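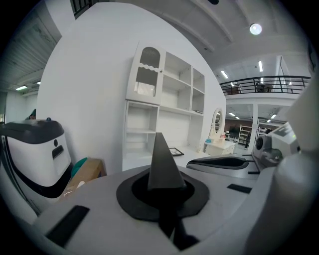
5.3 Wrist flips in replayed demonstrations

Figure 6. View from the camera on a Qin hand-held gripper at the Gesstead site. The fin stands in the middle of the view, with a tabletop machine to its left.

The most serious fault in the study came from the pose labels. The policy and the arm controller did what their inputs told them to do. We recorded 1,894 demonstrations at Gesstead, and 1,689 of them passed the automatic checks in Grirnton and went into the replay set. During open-loop replay on the Clelau arm, 12 of those accepted demonstrations made the wrist turn sharply partway through a reach. In most cases the arm hit its joint speed limit and stopped by itself. In one case the fingers struck the table before the stop took effect, and a fingertip mount cracked. Nobody was inside the marked area at the time.

We first suspected the controller. Replaying the same joint commands with the arm raised clear of the table gave the same motion each time, and the logs showed the commanded and measured angles in agreement up to the stop. The error was already present in the recorded trajectory.

Each gripper is tracked in two ways. Visual-inertial tracking runs on the wrist camera (Figure 6), and the head camera sees the marker cube fixed to each gripper (Figure 7). Grirnton uses the wrist track for short-term motion and the cube to place both grippers in one shared frame. When the wrist track is lost, the cube pose takes over until it recovers. The failures all began in this takeover period.

A square marker seen almost face-on has two possible orientations that fit the image nearly equally well. If two or more faces of the cube are detected, the wrong one is easy to rule out. If only one face is detected, small errors in the corners can decide the result. The estimate may then jump to the mirrored tilt for a few frames and come back. Our smoothing filter was meant to remove such jumps, but it was tuned on short ones. A longer jump was smoothed into a fast and quite believable rotation of the wrist.

Loss of the wrist track was more common at Gesstead than in our own lab. Much of the wide-angle image there is taken up by large white surfaces – a curved partition, a cabinet, the ceiling – which offer few stable features close to the camera. The gripper body hides a good part of the remaining view. Of the accepted demonstrations, 977 contained at least one takeover period. Most were short and did no harm, which is partly why we missed the problem during the first review.

The automatic checks did not catch the fault for a simple reason. They tested position jumps, dropped frames and the distance between the grippers. A flip about the center of the cube hardly moves the cube itself, so all three tests passed. Rotation speed was logged but had no limit set on it.

Figure 7. Head view of a two-handed demonstration. Each gripper carries a cube with square black-and-white markers. The right cube is nearer the camera and looks larger.
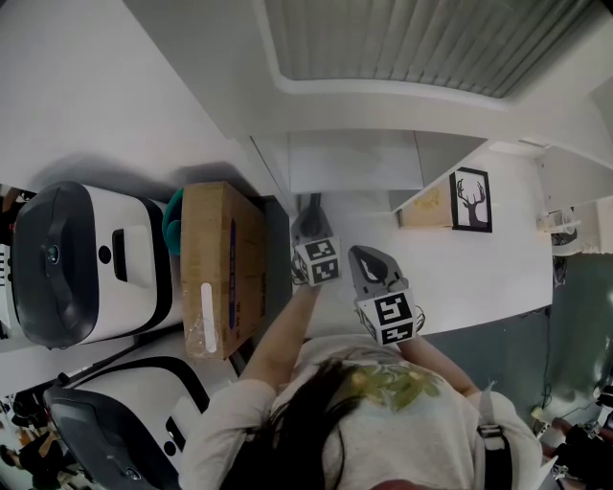
Firouzeh Zarei, commenting on a draft of this section, objected that the cube should not be blamed. In her view a fallback that cannot report its own doubt is a design error whatever marker is used, and a takeover with only one detected face should have been treated as missing data from the start. She also asked why replay was allowed at full speed before a slow pass had been done.

We agree on both points. Grirnton now stores the number of detected faces with every cube pose, along with the fit error of the second-best orientation. A single-face pose is used for position only. If the wrist track does not recover in time, the demonstration is cut at that point and the rest is discarded. We also added a limit on rotation speed to the acceptance checks.

The replay procedure was changed separately. Every new trajectory is first run at reduced speed with the table lowered, and the operator keeps a hand on the stop button throughout. Anitha Hegde repeated the 12 failed replays under this procedure using the relabeled data. None of them showed the wrist flip, though two ended early where the trajectory had been cut.

Some risk remains. A wrong orientation held for the whole of a takeover period, with no jump at either end, would still pass the speed limit. We have not found one in the data – but we have no independent pose reference from Gesstead to test against.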